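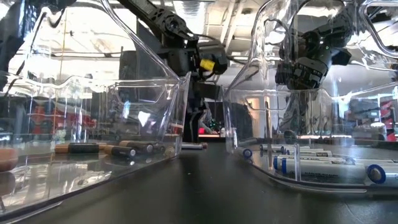 Batteries in two clear bins at the sorting bench, with one cell on the table between them.

January 24, 2025
By Noémie Lefèvre
2 min read

Updated rules for battery handling at the robot benches take effect Monday at Mestthorpe and Sistlow. They cover any task where an arm picks, moves or sorts loose cells.

Use clear bins only, and keep one type of battery to a bin. Alkaline cells never share a bin with rechargeables — even for a short test. Do not fill a bin past one layer.

A cell that lands on the table stays there until the arms are stopped. Press stop, wait for the joints to settle, then pick it up by hand. Check both ends and the sleeve. Anything dented or leaking goes in the sand bucket and gets a line in the bench log.

No metal tools on the tabletop while cells are out. Grip force stays at the setting on the bench card, and changes go through me.

The old rules dated from September and ran to 41 pages. The new set is 3 pages, and the Drilteo checklist is now part of it. Değirmenci staff working at our benches follow the same rules and sign the same log.

Printed copies will be at each bench by Monday morning. Please sign yours and return the last page to my tray.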